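What I'm Buying First (and What Can Wait)

I have been promising a money post for ages, so put the kettle on, because I finally have a budget I like!

Quick recap if you're new. I want to teach a small arm to fold laundry. The arm itself is months off, and before it can learn anything it needs a big stack of recordings of hands doing the job, made with hand-held grippers. So the first round of spending is all on the collecting side. My first spreadsheet came to 2,614 dollars, and I stared at it for most of an evening. Then Njoroge Mushi went through it with me line by line (he ran the buying for the Vincombe project, so he's done this with real money) and we got it down to 2,380.

Where did the savings come from? Mostly from me not needing a folding table. I had a nice adjustable one picked out from Skastness, and I was very attached to it. Njoroge asked me where people sort their clothes at home. On the bed, mostly.

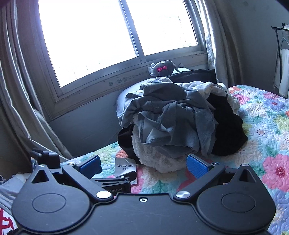
So the table is off the list, and I put part of that money into finger pads. Pads are the thing I underestimated the most. I had one spare set in the plan and now I have four, at 28 dollars a set. Lizeth Apaza told me to order them all in one go so they come from the same batch, and I'm taking her word for it. She also talked me into a second storage drive (107 dollars, ouch) which will live at her place as the backup.

The other big question was one gripper or two. I went back and forth on this all through September. Two would let me do sleeves properly, and shirts are such a pain with one hand! But a second unit means a second set of everything, plus time spent matching the recordings, and I'd like to get good at single-hand pickups before I pay for that. Sarico lets you add one later at the same price, so it goes on the spring list.

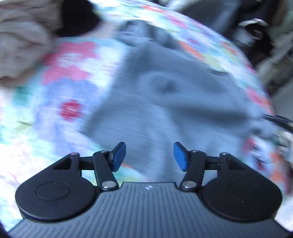
Going in over the blue-gray one, pads wide open.

Still undecided: lights. Daylight is free and I love it, but it limits me to certain hours, and I have a day job. Lizeth swears by the clip-on lamps from Čierny. I may borrow hers for a weekend before I spend anything.

Next on my list is pricing the arm itself. If you've bought a used one, please leave a comment and tell me what you'd check before handing over the cash!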